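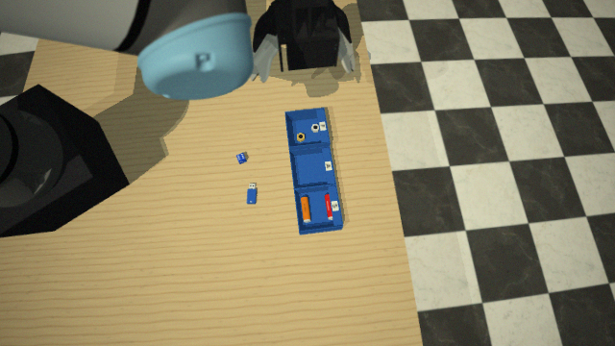
Open day at Trusgate, Saturday, March 19, 2022

Notes typed up on the train home, so forgive the order. Or lack of it.

Got there early, doors not open, coffee van already doing good business. Trusgate is the ground support outfit on the old cannery road -- they run a small mission control room, a clean room and a vacuum chamber, and they open up once a year. Last year was canceled. Before that I had only seen the place from the bus.

Sign-in desk, sticker, shoe covers for later. Groups of 11. Mine had two retired radio hams, a family with a very tired toddler, and a student who asked better questions than I did. Our guide was Cúc Khổng, flight planner, seven years there. Talks fast. Walks faster.

First stop: the control room

Smaller than I pictured. Two rows of desks, a wall clock on UTC, a second clock showing time since launch for Cirklow. That's their main job right now, an Earth-watching satellite about the bulk of a washing machine, up since December. They were between passes when we came in, so it was quiet. One controller eating soup.

Cúc Khổng explained how a planning day goes. Short meeting in the morning, everybody says what they need from the satellite, then she has to fit it all in. Pictures want daylight. The radio wants a ground station below. The batteries want a rest. Somebody always loses out. She keeps a paper version of the plan taped next to her screen, and it's covered in pencil.

Number I wrote down: 1,572 passes planned since launch. I asked how many were missed. She said three, two for weather at the station and one "for reasons of a typing error." Wouldn't say whose.

Then a pass started. We got to stand along the back wall and keep quiet. Numbers went from gray to green, a woman read off battery voltage, someone else said "copy" and it was over in the time it takes to boil an egg. Toddler clapped. I nearly did too.

Second stop: clean room, thru the window

We didn't go in. There's a long window and a phone handset on each side, so you can ask the people inside what they're doing. Two techs in white suits working on Zolska, the next one. Panels off, wiring all showing. The tech on the phone told us she had spent the whole week on one cable harness, routing it, taking it out, routing it again. The drawing had it going past a bracket that got moved in the fall. She sounded cheerful enough about it.

Radio ham number one asked about solder. Then radio ham number two asked about solder. We lost some time there.

Shoe covers, it turned out, were for the corridor only.

Third stop: vacuum chamber

Best part for me. Big steel door like a bank vault, and you can put your head inside (hard hat on, one at a time). They cook the hardware and freeze it in there with the air pumped out, over and over, to see what gives. A full run takes 3 weeks, day and night, and people take turns sitting with it. There's a camp bed behind the pump rack. The pumps are made by Ķēniņš and the crew all say it differently, I heard at least four versions and wrote down none of them.

The student asked what fails most. Connectors, and glue. The glue surprised me.

Lunch and the talk

Lunch was soup again, so now I know where the controller got his. Good bread. Long line. Not enough tables, a lot of people ate on the stairs.

The talk after was called "What Happens to Old Satellites" and it was packed, I stood by the fire exit. Cúc Khổng again, with slides this time. Main points as far as I got them down:

Cirklow keeps some fuel back for the end. They lower the orbit and let the air do the rest.

Warnings about possible close passes come in all the time, most go away once the tracking gets better. Moving out of the way costs fuel, so they wait as long as they dare.

She once had to cancel a holiday over one. It missed by miles.

Missed the Q&A as I wanted another look at the chamber. Door was shut by then, tour group stuck behind a stroller, gave up and went to the gift table. Mission patches, mugs, pencils. Patches nearly gone by two. Got one for my neice, kept it.

If you're going next year

Entry is free but book ahead. They gave out 400 tickets and turned people away at the gate, I saw it happen. Park at the rail station and walk, the road is all trucks. Go to the control room first and ask at the desk what time the passes are, they have a list but they don't put it up. Bring a sweater for the window corridor. Kids fine everywhere except the chamber.

Will add the slides link when they send it. My stop, got to run.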